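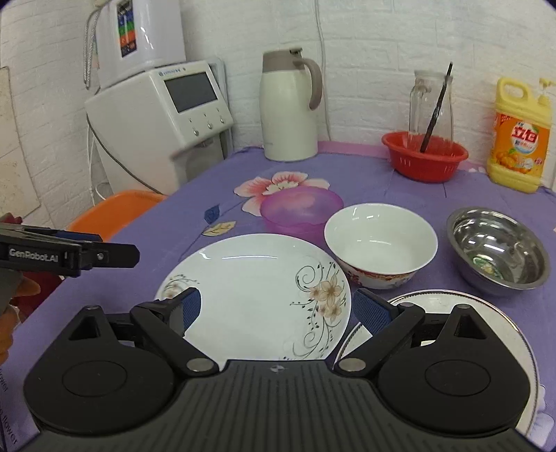
My house rules for recording with hand grippers

I've been doing tabletop sessions with hand-held grippers for a while now, and on Wednesday Nusrat Kanagaratnam asked me if our rules were written down anywhere. They weren't! So I'm fixing that, and you can borrow whatever you like.

Open wide before you move in. With a big glossy plate between the fingers I want both pads spread well apart first, then a slow close. People new to this tend to creep in half shut and nudge the thing they're about to pick up.

Pick up one dish at a time. Plates get handled before bowls, and a steel bowl is a separate task from a ceramic one (yes, even if they're sitting side by side).

Leave the room alone. I used to clear everything off the table, jug and detergent and all, and Chun-hung Liao talked me out of it. Homes are messy and a patterned cloth is a fair test. What I do ask is that background stuff stays put for the whole set of 5 takes.

Wipe the pads every time you change objects. Boring, but a greasy pad makes a plate slide and then you're blaming your wrist.

Keep the bad takes. Our Pusari folder has 1,564 clips in it and 296 are marked as fumbles - I wouldn't delete a single one. Label them and move on.

Hands stay on the grips. If you need to straighten a plate with your fingers, stop the take, fix it, start over.

I still go back and forth on how long a break should be. Right now it's whenever your forearms complain, and I'd like something firmer before we start the Silteo batch in October.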